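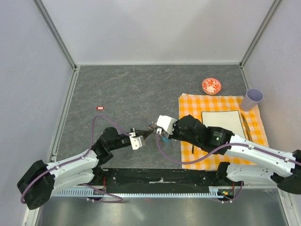

Testier Dual-Arm Bench Cell, long-term review

Reviewed by Nelu Surdu

Rating: 3 out of 5

We bought the Testier cell in May for handover work: one arm picks up a small part, the other takes it over the middle of the table, and both retreat. The table is then dressed with ordinary household items so the arms have something to avoid. Most of what follows concerns a single fault that took up a large part of our first months with the machine.

Setup

Assembly is straightforward. The two arms bolt to a common beam and the enclosure panels drop into corner profiles. The manual, translated by the distributor (Gavrilă), is accurate but leaves out the torque values for the wrist screws. I got them by email the same day. The teaching software is plain and does not crash.

The fault

On a Monday, at cycle 81 of an unattended run, the right arm stopped at the handover point and reported a position error at the wrist. The left arm did not stop. It continued its retreat with its fingers still closed on the part, pulled the right gripper sideways, and bent one finger before its own current limit tripped. The controller log shows two separate events with 600 milliseconds between them.

There are two problems in that paragraph. The first is the cable. As shipped, the run to the right gripper has too much slack at the wrist and too few clips along the link. In certain poses the loop hangs low enough to catch, and when it catches it loads the connector. The position error was an encoder dropout caused by that connector working out of its seat. I reproduced it by hand with the arm powered and the motors off.

The second is more serious. A fault on one arm does not stop the other by default. Each arm has its own driver and its own fault state, and the setting that links them is found under Advanced, page 3, and is switched off at the factory. The emergency stop button does cut both arms. A fault raised by the controller does not. Anyone who reads "dual-arm cell" on the box will assume otherwise, and the safety section of the manual says nothing on the subject.

What we changed

Linked stop enabled on both arms. Checked by pulling the encoder connector in mid-motion, ten times on each side, at reduced speed.

Extra clips on the gripper cables and a shorter loop at each wrist.

Gripper current limit lowered for the handover step only.

Firmware updated to build 123. Vimstead's release note mentions "improved fault reporting." The factory default for the linked stop is unchanged.

The cell has not repeated the fault since. The bent finger was replaced under warranty, though I had to send the log twice.

Other notes

Repeatability is good enough for small parts. The toothed rail at the front collects debris and should be brushed out weekly. The dark tabletop hides scratches well and also hides dropped screws.

The Hembridge cell we used before this one was slower and noisier, but it stopped as a unit straight out of the crate. If you buy the Testier, change the setting before the first powered move and test it with a pulled connector. I have taken off one star for the cable and one for the default.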